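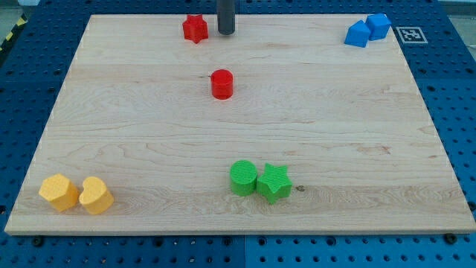

4. Bench Protocol and Reporting Rules

4.1 Scope

The rules in this section apply to any tabletop pushing or sorting trial run at either of our two sites. They cover how the board is set, when an operator may reach in, and what must be written down. They do not cover arm installation or guarding, which are handled under the site safety plan.

Figure 3. Work surface with eight blocks in four colors. The tool is the dark rod near the red star.

4.2 Board and fixed parts

The board must lie flat on the perforated table and must not shift when pressed by hand at any corner. Operators check this at the start of each session and again after any contact between the tool and the wood. Markers placed on the table outside the board are treated as fixed parts. If one is moved or lifted, the session ends and calibration is repeated before new trials are logged.

4.3 Starting layouts

We allow 4 kinds of starting layout: scattered, lined up, grouped by color, and partly grouped. Figure 3 belongs to the last kind. The blue, yellow and green pairs each sit close together, while the red cylinder stands apart from the red star. A pair counts as grouped only if the gap between the two blocks is smaller than the width of the narrower one. Jafarzadeh proposed this test after the Urgate and Stelgate teams labeled the same layouts differently in December.

4.4 Reaching in

No one puts a hand over the board while the arm is enabled. The operator pauses the run, waits for the status line in Jono to read "held," and says "hand in" aloud before reaching. Blocks are set down within the board and clear of the tool. A pause of any length is logged. Trials in which a block was touched by hand are kept in the data but marked, and they are left out of success rates.

4.5 What is reported

Each trial record gives the layout kind, the instruction text, the operator, the software version and the end condition. We planned 3,000 trials. Of these, 172 were marked for hand contact and 29 were dropped for missing calibration records. Earlier work with the Kotian bench did not separate these two cases, so its rates should not be compared directly with ours.

Rai reviewed all marked trials without access to the operator's name. Where his label and the operator's label differed, we used his.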